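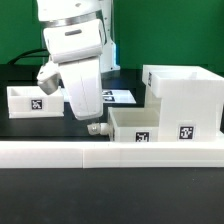

The arm at the drawer, on our bench at Prastness.

Chore Testers Wanted – come tell us whether a machine can tidy up yet

Hi, I'm Fiona Tosh, and I run the tests at Prastness. I'm looking for people who do ordinary chores, at home or at work, to spend some paid time with us this October. You don't need to know a thing about robots. If you've ever put away groceries, restocked a shelf, emptied a junk drawer or yelled at a teenager for not doing any of those, you're qualified.

What I want to find out sounds simple. Can a robot arm do the boring stuff well enough that you'd let it? I've been at this for 7 years and my short answer is "sometimes, slowly, and please stay close by." Drawers are a good case. You and I open one with a hip while holding a coffee. A machine has to find the drawer, get its fingers on it, move it the right way and know when to stop. Then there's what goes inside, and after that it has to shut the thing again (my own kitchen drawers don't even manage that for me).

We've got a list of 100 small chores, most of them to do with drawers, bins and boxes. Some came from people's homes and some came from the stockroom at Obeidat, the hardware store downtown, where the staff let me hang around and ask annoying questions for a whole afternoon. What I don't have is enough people telling me what "done" looks like. Engineers are terrible at this! We'll call a chore finished when the item is in the box. My mother would take one look and ask why it's in there sideways.

So that's where you come in. A session goes like this:

You do a handful of chores yourself at a table while we take notes. Do them the way you normally would, bad habits included.

Then you watch the arm try similar chores and score each one. Would you accept it, fix it, or do it over from scratch?

After that we sit down and talk. I'll ask what bugged you, what surprised you and which jobs at home you'd hand over tomorrow. I ask a lot of follow-up questions, fair warning. 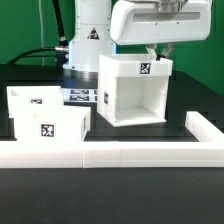
Most of our setup is plain on purpose. Real homes are full of patterned rugs and half-open mail, and I'd love to get to that, but first I want to know how the arm does with a box that stays put and has a marker on it. The square black-and-white markers are there so the software can work out where each thing is. Your cabinets at home don't have those, I'm guessing. I bring it up because visitors sometimes see a smooth run and assume the whole problem is solved – and I'd rather have you a bit skeptical when you fill in the score sheet.

I'm a bit skeptical myself. Folding, wiping and anything involving a plastic bag still make me nervous. Shop-floor work looks closer to me than housework, mostly on account of the boxes being the same size every day. Thodoris Tzanetos, who writes our control software, thinks I'm too gloomy and that kitchens will come along faster than I expect. You'll meet both of us, and you're welcome to take sides.

The practical bits:

Sessions last 120 minutes with a break in the middle. Snacks are on us.
Pay is $100 per session, handed over the same day even if you decide to stop early.
Morning sessions start at 9:30, evening ones at 6:00.
We're on the ground floor of the Jimar building in Claltgate, with step-free access and free parking out back.

Who I'd like to hear from:

Anyone 18 or older who does chores regularly, paid or unpaid. I'm especially short on people who stock shelves, clean houses or hotel rooms, or pack orders. I'd also really like to meet people who find drawers, lids or low shelves hard on their hands or back, as you'd probably get more out of a helpful machine than I would. We can set the table height to suit you, and you can do your part sitting down.

You won't be asked to touch or operate the arm. We'll go over the safety rules when you arrive, and one of us stays at the controls whenever it's running.

We record the tabletop and your hands, and we record sound during the talk at the end. No faces. If you change your mind later, tell me and I'll delete your recordings.

To sign up, send a note through the contact form on the Prastness site with "chore tester" in the subject line. Tell me which chore you hate most and whether mornings or evenings work better for you. No resume, please. I read all the notes myself and I'll write back either way, though it may take me a few days. If you'd like to bring a friend, have them send their own note and I'll try to book you back to back.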